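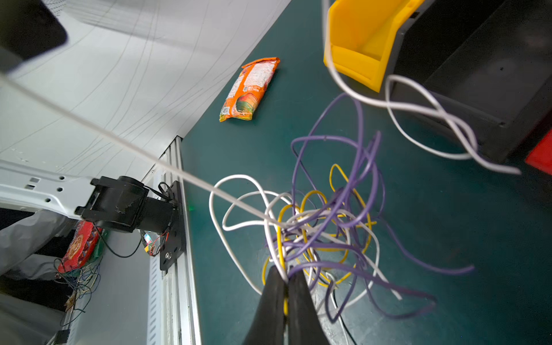

Ketsara Rungrueang wants to know who checks the checkers. She put it more politely than that in August, in a note to the working group drafting a good-practice guide for robots that handle loose wire, but the question went unanswered and the guide went out anyway.

It has 376 clauses. I read them over two evenings. Clause after clause tells a lab to "ensure suitable conditions" before a gripper closes on a cable, and I still couldn't tell you what an unsuitable condition is. Is a snack bag on the bench a breach? Is a second arm within reach? The guide says the work area should be "appropriately clear," and leaves it there.

Skelteck, which sells grippers, likes the wording. So does Cotuvness, which sells the training that goes with the certificate. You can see why. A rule that vague is hard to fail, and the certificate looks fine on a wall.

What would a useful rule look like? Dobson, a small shop that sorts scrap harnesses, wrote its own. It fits on one page and has six lines. One sets how hard the fingers may squeeze. Another says that a strand caught between the fingers is released before the arm lifts, and that a person presses the button. I'd sign that tomorrow.

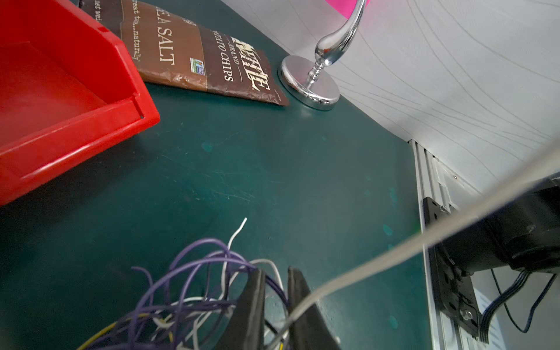
Ashley Cropper thinks I'm being unfair, and told me so at length. Short rules work in short-staffed shops, the argument goes, and a bigger floor needs the other 370 clauses for the day something gets wrapped around a joint and the insurer calls.

Maybe. But Floller runs a big floor, passed its audit at the first try, and had two arms down with snagged cable inside six weeks. The audit report doesn't mention cable. I asked the working group whether the next edition will, and was told the matter is under review.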